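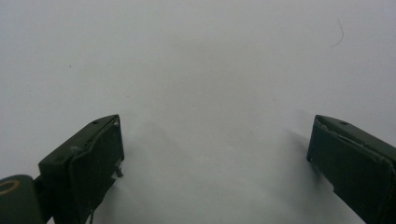

Fingers open over a plain white surface, the starting view for the gap estimator.

From the software group: gap width without a sensor

The Follari hand-held gripper has no encoder on its fingers. When we want to know how far they are open, we must read it from the wrist camera, and during September this was the main work of our group. The new module is called Cada. It takes one picture and gives back one number, the opening between the two tips, together with a confidence value. The planner, Teshome, uses both: it does not trust a width when the confidence is low, and it keeps the last good value instead.

The old method looked for the straight outer edges of the fingers and measured between them. It was fast and easy to explain, but it failed often when a shadow lay next to a finger, because a shadow also has an edge. On our test set of 62 recordings, most of the bad values came from this one mistake. We tried to repair it with thresholds for several days, and each repair broke a different recording.

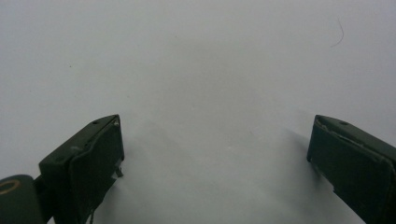
Cada does not search for edges in the first step. It searches for the finger as a whole shape, with a small segmentation network, and only after this it fits a line to the inner side of each mask. The difficult part was to teach the network what belongs to the finger and what does not. The thin pale fibres hanging beside the left pad are a good test: if they are counted as finger, the fitted line moves towards the centre and the gap is reported too small. We now label such fibres as background in the training data, and we ask everyone who helps with labelling to do the same. The small round hole in the top face of each finger is kept inside the mask, so that the mask has no empty spot in it.

After the fit, the module compares the angles of the two lines. The fingers are built as mirror images, so the angles should agree. If they do not, the confidence goes down and a warning is written to the log with the picture number. This check costs almost no time and it has already found two recordings where the calibration file of another unit was loaded by mistake.

There are still open points. When something lies near the side of the view, the network sometimes gives it a few pixels of finger mask. We remove every region which is not connected to the lower half of the picture or to its side borders, but an object at the side border can pass this rule. For the next version we will also use the previous mask as an input - the fingers cannot jump from one place to another between two pictures.

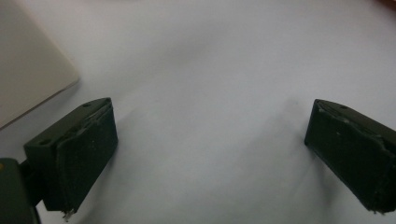 How to try it

Cada is in the Rurklow tools repository, on the branch for the next release. Please update your calibration file first, then run the viewer with the mask display switched on and look at the inner sides of the fingers before you look at the number. If you have recordings where the width is wrong, please put them in the shared folder by 30th September, with a short note of what you expected. Recordings with a busy background are especially welcome, as we have too few of them.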